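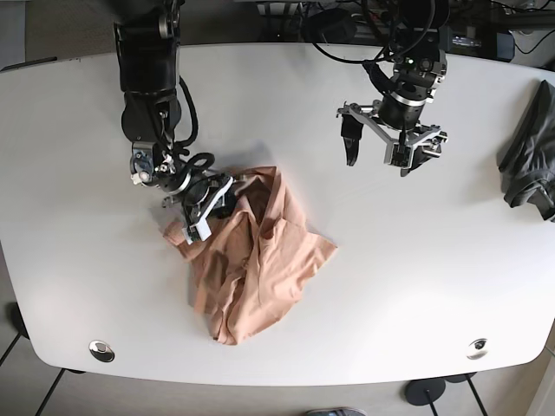
4. The crumpled shirt: where folding starts

October 21, 2025
By the Namulari garment care group

Most writing on folding starts with a flat shirt. Flat shirts are easy. The trouble is everything before that, the pile, the twist, the sleeve that has gone under. This section covers the state of a shirt at the moment it lands and what that state does to the time spent getting it flat. Folding proper is left to Section 5.

4.1 Material

80 shirts, all with collar and front buttons, from the lost-and-unclaimed rack at the Aasen laundry. Mixed fiber. Adult sizes only. Washed once at the start of the study, dried, not ironed. No starch. Buttons done up at the neck and at the third one down, nothing else, same for every shirt. Two shirts lost a button in the first week, sewn back on and kept in.

Each shirt was held at one shoulder seam, let go from elbow height, and left as it fell. One fall = one drop. We logged 1,225 drops over September and the weeks after it. Not every shirt got the same number, some were pulled early for wear at the cuff. Drops that slid off the table were thrown out and redone.

White table, matte. An earlier try on a patterned cloth was a mess, you lose the hem agaisnt the print. Plain surface from then on.

4.2 Classes of heap

We sorted by what can be seen from above before anything is moved.

Open. Most of the front or back faces up, edges traceable. Rare with soft cloth.

Bunched. Folds over folds, but at least one landmark (collar, placket, cuff, hem) can be found without touching.

Closed. A ball. No landmark that two sorters would agree on.

Figure 3 is a bunched case. Salmon-colored shirt, soft cloth with a bit of sheen. Collar visible near the top of the pile, placket running down the center in shadow, one corner spread to the right as a flat triangle, rumpled hem toward the front edge of the table. Plenty to go on in a heap like this. The collar gives you the top, the placket gives you the middle line, and the hem tells you which end is which.

The classes blur at the edges. Bunched and closed especially. When sorters disagreed the drop went to the harder class, and we did not go back and change it.

4.3 Collar first

The collar was the first landmark named in 645 drops. Nothing else came close. Placket next, then hem, then cuffs. Cuffs are poor landmarks anyway, a cuff looks like any other doubled strip once the sleeve is inside out or tucked under the body.

Why the collar. It is stiffer than the rest, it keeps its shape when the body goes soft, and it stands up a little so it throws a shadow. On older shirts with the interlining gone limp the advantage mostly goes away. Those shirts behaved more like the knit ones in our pilot and took longer throughout.

A pinch near the collar also tends to pay off. Lift there and the body drops under its own weight, so the placket straightens and half the wrinkles fall out for free. Lift at the hem and the collar end stays balled on the table. Lift at the middle, worst of all, both ends fold over the hand. We tried all of these with the Derko protocol, which fixes the lift height and the pause before lowering. Without the pause people whip the shirt and the sleeves cross.

4.4 Sleeves

Sleeves cost the most time. In a bunched heap one sleeve is often partly out to the side and the other is somewhere below. The visible one gets straightened first, every time, then the hidden one has to be pulled through and the body shifts and the first one needs doing again. Doing the hidden one first was faster for most shirts. Feels wrong, works better.

A flap sticking out of the pile is not always a sleeve. Could be a front panel, could be the tail. Sorters called these too soon. We added a class for "sleeve or flap, unsure" halfway through, and the log before that point should be read with care.

4.5 Cloth and color

Light colors show their folds well. Peach, salmon, pale blue, the creases go dark and you can read the layers. Dark navy and black were hard, layers run together, and a lot of drops we filed as closed were probably bunched shirts in dark cloth. That is a flaw in the sorting and we have no fix for it short of better light.

Sheen goes either way. Highlights help you follow an edge, then they break up on a tight wrinkle and look like an edge that isnt there.

Slippery cloth spreads on landing. Crisp cotton stands up in peaks. We had hoped to line the classes up with the Cornilura drape scale and could not, too few crisp shirts on the rack. Left for later.

4.6 What we did not do

No wet shirts. No hangers. No stacks, one shirt at a time only, so nothing here speaks to a full basket where the sleeve of one goes round the body of another. We did not time the sorting itself. Shirts with pockets were kept in, pockets empty, and whether a pocket helps as a landmark is open. A few sorters used it. Most seemed to skip right past.

Ironing is out of scope. So is whether a shirt should be folded at all or just hung up, we have opinions and they are not data.

Reader comments

Comment 1: Useful section. Question on 4.1, why was the third button done up? At our place we do the neck only and the placket lies much the same. Would the count in 4.3 change if the neck were open? A floppy open collar is a different animal.

Comment 2: Agree with hidden sleeve first. I have folded shirts for a living for years and got told off for it when I started. Would like to see the same thing with flannel, it grips itself and the hidden sleeve doesn't want to come through.

Comment 3: 4.2, "at least one landmark" is doing a lot of work. A hem alone and a collar alone shouldn't be in the same class, the collar heap is so much easier. Split it?

Comment 4: Typo in 4.1. Also please give the fiber breakdown in a table, "mixed" is not enough to repeat this.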